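Ticket 205: label scanner drops product name on two-word titles

2 min read 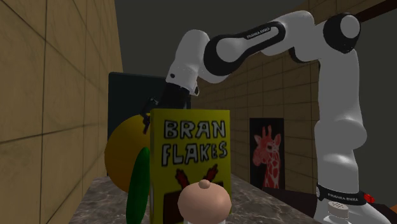 Opened June 16, 2019. Component: Desov text reader, build 50, feeding the Kanumar pantry inventory. The reader returns the first word of a product name and discards the second when both are set in outlined lettering. Solid lettering is unaffected. A yellow box marked BRAN FLAKES, black letters with a white outline, is typical of the pack fronts in the affected group. Stored value: "BRAN".

Checked: language pack, contrast setting, export column width (100 characters, not the limit). Reindexed 3,000 records, no change.

Cause: the outline is read as a word boundary and the parser closes the field early. Setting edge_merge to 1 in the Prullia config restores the full name. Restart the reader after editing.

Status: workaround applied. Open pending patch.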